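# The Ferry Money

Pirjo Hakala kept the ferry money in a biscuit tin on the shelf above the radio. There was 2,352 in it the night her brother-in-law came to ask for some.

Trygve Solheim didn't ask right away. He took off his boots and lined them up by the door, and he said the road from Genholm was bad past the bridge. She gave him coffee. He drank half of it and turned the cup around on its saucer.

"Aslak wants to sell the boat," he said.

"Aslak has wanted to sell the boat since April."

"He means it now. He has a man from Surik coming on 11th September with cash."

She sat down across from him. The boat had been her husband's and Aslak Bråten's together, half and half, and when her husband died his half had come to her. She had never signed anything. Aslak had gone on running the crossing and bringing her share in an envelope, and she had gone on putting it in the tin.

"He can't sell my half," she said.

"No. But he can sell his, and then you'll be partners with a man from Surik."
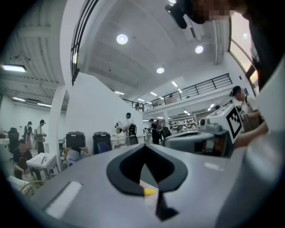

*By the window, in daylight.*

Trygve wanted 400. He said it was for Eilif Strand, who did the engine work and hadn't been paid since the summer. If Eilif got his money he would fix the pump, and if the pump was fixed Aslak might think again. Most of what was wrong with Aslak, Trygve said, was the pump.

Pirjo took down the tin and counted the notes out on the table. She counted them twice. Then she put them back in and closed the lid.

"I'll take it to him myself," she said.

She went in the morning. Eilif lived behind the old Warneck cannery, in two rooms with a workbench in the larger one. He was eating breakfast standing up. She told him what she had come for, and he wiped his hands and said he didn't know what she was talking about. Aslak had paid him in full. The pump had been fixed for weeks.

"Then who owes you money?" she said.

"Trygve does," said Eilif. "For the truck."

She walked home by the shore. The ferry was out in the middle of the sound with 12 people on it, which was the most it was allowed to carry, and it was moving well. She stood and watched until it came in on the far side.
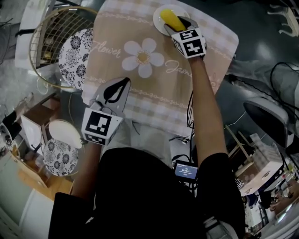 Pirjo asked them both to supper, Trygve and Aslak, and Ylva Magnusson from next door so there would be a witness. She put out the checked tablecloth, the beige and pink one, and a round white plate at each place. Aslak came early. Trygve came late and saw who was there and stood for a moment with one boot off.

They ate first. Ylva talked about her daughter in Mateos, who had bought a house with no stairs. When the fish was gone Pirjo brought the tin to the table and set it down by the salt.

"How is the pump?" she said to Aslak.

"The pump is fine."

"And the man from Surik?"

Aslak looked at Trygve. "What man?"

Ylva put down her fork. Trygve was red up to his ears. He said he had meant to pay it back before anyone noticed, and that the truck was no good anyway - it wouldn't start in the cold and it never had.

Pirjo opened the tin. She took out 400 and laid it in front of him.

"That's for Eilif," she said. "You'll drive it over tonight, and Aslak will ride with you."

"The truck won't start," Trygve said.

"Then you'll walk."

They put on their coats. She heard them arguing as far as the gate, and after that just their feet on the gravel. Ylva stayed to dry the dishes. She asked if Pirjo meant to sell her half one of these days, and Pirjo said she hadn't thought about it. She handed her the next plate.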